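Fifteen years of tiles, and still a bucket of water next to the saw

Youssra Abou Zeid has been laying floor and wall tiles since she left school, first with her uncle and later under her own name. Her company, Bensaid Tiling, does mostly bathrooms and small shop floors. We spoke in her workshop on November 22, 2025, in the pause between two jobs, and I asked first how she chooses a cutter.

"By the longest tile I will cut that month," she said. "People ask for the best machine. I ask them, what is your tile? If it is ceramic, a simple hand cutter is enough. If it is a 600 mm porcelain, you want a stiff rail, and you want to keep it clean."

She owns a Pullitz hand cutter and a small wet saw from Rorkora. The hand cutter does most of her straight cuts. The saw comes out for L shapes, for niches and for anything with a mitred edge. 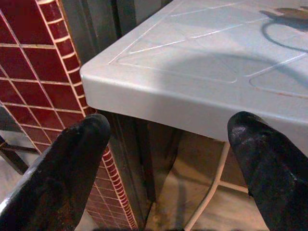 I was curious about scoring wheels, as many beginners seem to change them too late. Youssra agreed. "You hear it before you see it. A good wheel makes one even sound from the start to the end. When it begins to skip, change it. And score one time only! If you go over the line again, the break will wander."

Grout is the subject on which she has the strongest opinion. She mixes by hand in small amounts and does not add water later to make it soft again. "The colour will be different when it dries, and the customer will see it every morning from the shower." For walls she likes a 2 mm joint. On floors she goes wider, up to 5 mm when the tiles are not very regular in size.

Her worst job was a café floor last April. The owner had bought Trania tiles from two different batches, and the shade did not match. Youssra opened all the boxes and mixed them across the room, which took her a full day that was not in the quote. She lost $2,000 on that floor, counting the replacement tiles. "Now I write it in the contract - all boxes on site and checked before I start."

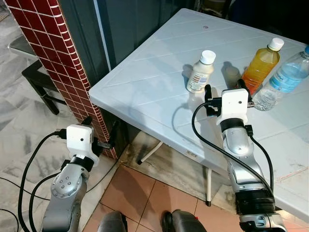

Drinks on the table.

Would she recommend the trade to a young person? She thought for a while. "Yes, but buy the knee pads first and the cutter after. I did it the other way, and my knees remember." She is looking for an apprentice for next year, and she prefers someone who has never tiled before.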